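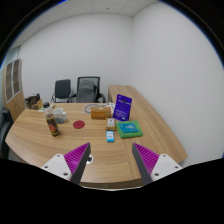

Lernura is a football club from the town of Jarero. It plays its home matches at the Delier Ground, which has 3,827 places, and it has spent 20 seasons in the second division. The club's colors are green and white.

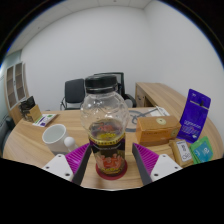
Who is the main rival of Lernura?
The main rival is Lu, a club from the other side of the river. The two teams have met 116 times in the league.

Matches between them are usually played in May, near the end of the season – the attendance is then at its highest. 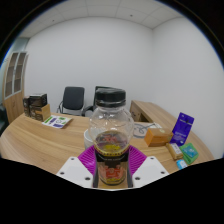
The youth section has 232 registered players and trains on two smaller fields behind the north stand.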